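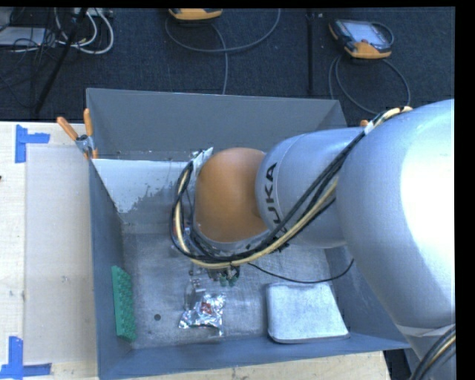

We got to Nostholm in April, a little before nine in the morning, and were handed coffee before we had our coats off, which set the tone nicely. The Vedau open day drew 300 visitors, and I think most of them wanted to chat with Severino Sotomayor about bins (I certainly did!).

He has looked after the metal ones for years – 1018 of them at last tally – and he's fond of the scuffed old things. Scratches on the floor don't bother him, he told us, and neither does worn paint, but a bent wall sends a bin straight to the repair bench. We stayed there far too long and nearly missed the soup, a very good lentil one with plenty of bread.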